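How to give a robot a chore it might finish

Every few months somebody announces that the machines are ready to do our chores, and every few months I am still the one on the floor with a screwdriver. This page is for people who have got hold of an arm and a gripper, and would like some useful work out of them before they retire. It is based on what we do at the Plumholm workshop, where old desktop computers come in to be stripped and sorted.

1. Pick a dull job

Folding a shirt sounds dull and is a nightmare. Moving a rigid part from one known place to another sounds dull and is dull, so start there. Our first success was putting drives into a tray. It took 70 goes before I stopped hovering.

2. Cut the job into small pieces

"Take the computer apart" is a wish. "Find the latch, press the latch, pull the drive" is three jobs, and you can be disappointed by each of them separately. If your list has more than 6 steps, hand the last few back to a human.

3. Practise with things you don't love

We use scrapped machines and a Valo controller that came with the bench. Keep the speed low. Unplug the computer, and keep your hand near the stop button for the whole of the first month.

4. Sort out the cables first

Cables are where good plans go to die. They bend, they hide things, and they are never where they were last time. Tie back what you can before the arm goes in. On the Mosoro bench we log every try, and of the last 297, the bad ones were mostly cable trouble.
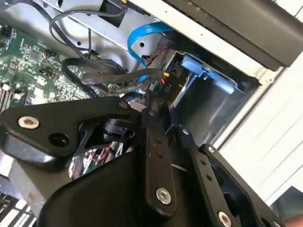
Can a robot take a whole computer apart by itself yet?

Ours can't. It does well with one part it has practised on, and a person still does the looking, the untangling and the swearing.

5. Write down what went wrong

Use plain words: "missed", "dropped it", "pulled the wrong thing". The Ndlovu notebook, named after the street we used to be on, has room for up to 3000 entries and is filling nicely. Read it back before you change any settings – then change one and try again.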